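Home Products Wood Finishes Hardwax Oil Data Sheets Contact

Gusard Ovik 2 Hardwax Oil for Work Tables and Counters
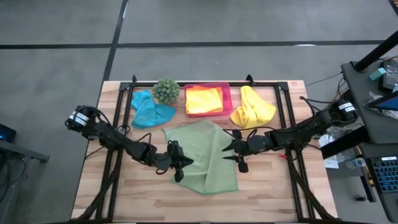

Reading time: 4 min

Updated 13 November 2021 by Elsa Blomqvist

Ovik 2 is a clear hardwax oil for interior wood surfaces that take daily use: butcher-block tables, counters, benches, shelves and stair treads. It is a one-part product built on linseed oil and carnauba wax, thinned with a low-odor solvent. It soaks into the top layer of the wood and cures to a satin surface. It does not form a thick film, so worn spots can be sanded and recoated without stripping the whole top.

The current formula replaced the original Ovik in February. The solids content is higher and the second coat can go on sooner. The two versions can be used over each other once the older coat has fully cured.

Suitable surfaces

Use on bare or previously oiled hardwood and softwood. Maple, birch, beech, ash, oak and pine all accept the product well. Rosewood, teak and other oily species should be wiped with denatured alcohol and tested first. Do not apply over varnish, lacquer, polyurethane or paint. The oil cannot penetrate these and will stay tacky.

Tops glued up from mixed planks will show more color difference after oiling than before. Pale boards turn slightly warm and tan boards go a shade or two darker. If an even tone is wanted, sort the planks before glue-up or use the White version, which holds back most of the yellowing on light wood.

Preparation

Sand the surface in steps and finish at 120 or 150 grit. Sanding finer than this closes the grain and reduces uptake. End grain is the exception and may be taken to 180. Remove dust with a vacuum and a dry cloth. The wood should be at room temperature with a moisture content of 12 percent or less.

Glue squeeze-out must be scraped off completely. It will show as a pale patch under the oil and cannot be hidden by further coats.

Application

Stir the can thoroughly, down to the bottom. Do not shake. Pour a small amount on the surface and spread it with a white nylon pad or a lint-free cotton cloth, working along the grain. Leave it for 15 minutes, then wipe off everything that has not been absorbed. The surface should look damp but leave almost nothing on a clean cloth. Excess oil left in place dries soft and collects dirt — this is the most common cause of complaints.

Apply the second coat after 12 hours, using half as much product. Two coats are enough for most tables. Treat the underside with at least one coat to limit cupping.

Oil-soaked cloths can heat up and catch fire on their own. Lay them flat outdoors to dry or put them in a water-filled metal container with a lid.

Drying and curing

Dry to touch: 6 hours at 68°F
Light use: 24 hours
Full cure: 7 days
Keep water and hot items off the surface until full cure.

Low temperature and high humidity extend all of these times. Keep air moving over the surface, but do not aim a heater at it.

Care

Clean with a damp cloth and a few drops of mild soap. Wipe spills when they occur. Avoid ammonia, bleach and scouring powder. A table in daily use normally needs a thin maintenance coat once a year. Water that no longer beads is the usual sign that it is due.

Technical data

Appearance: clear, light amber liquid
Finish: satin
Coverage: 200 square feet per quart, first coat, on sanded maple
Solids: 50 percent by weight
Storage: tightly closed, above freezing
Shelf life: 2 years unopened

Coverage on softwood is lower, sometimes by a third. Order accordingly.

Sizes and item numbers

Half pint, clear — OV2-08
Quart, clear — OV2-32
Gallon, clear — OV2-123
Quart, White — OV2-32W

The gallon ships by ground only. Sample bottles of both versions are available from the Norkton warehouse. For questions on species not listed above, write to Jalen Blackwood in technical support and include the species, the sanding grit and any earlier finish.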